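Sorting Work and the People Who Do It
Aug 29, 2022

The sorting floor at Gotero has been partly automated since December. Returned toy bricks, which staff used to pick up, check and bin by hand, now pass through a robot station supplied by Drustis. Public discussion of such projects tends to dwell on the number of positions removed. At Gotero that number is 2, both through retirement, and it tells us little about what has changed for everyone else.

The larger change concerns judgment. A sorter knew that a brick lying upside down was still a good brick, and that a curved piece with printing on it belonged in a different order from a plain one. That knowledge was never written down. It must now be put into instructions by the people who held it, and Gotero's pay scale has no line for this work.
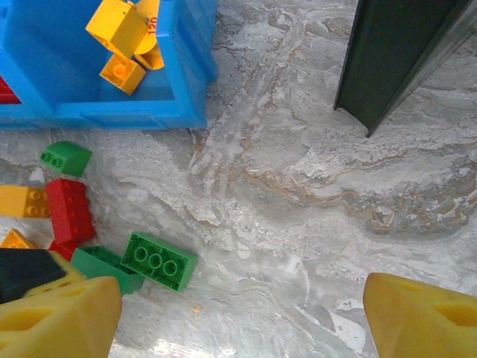
The robot's gripper, with toy bricks beside a blue bin.

Management reports that the station handles around 214 pieces an hour. The figure leaves out the employee who stands by to clear a missed grasp, reset the arm and record the fault. In the old arrangement she set her own pace. Under the new one she waits on a machine and is measured by its stoppages, most of which she did not cause. Several of the 13 remaining sorters describe the day as lighter on the back and harder on the attention. Both statements should be taken seriously.

The Skisten warehouse took a different course. Before its own station was switched on, each sorter received paid training in fault handling and a new job title, and the staff had a say in where the machine would stand. The process delayed the opening and was criticized for its cost. It also gave the staff a recognized claim to the skill they were being asked to supply.

Gotero plans to extend the Kingi program, under which the present station was installed, to its packing lines. It should first settle the grade, the rest breaks and the training hours of those who will work beside the equipment. These matters belong in the purchase agreement, with the same standing as the delivery date.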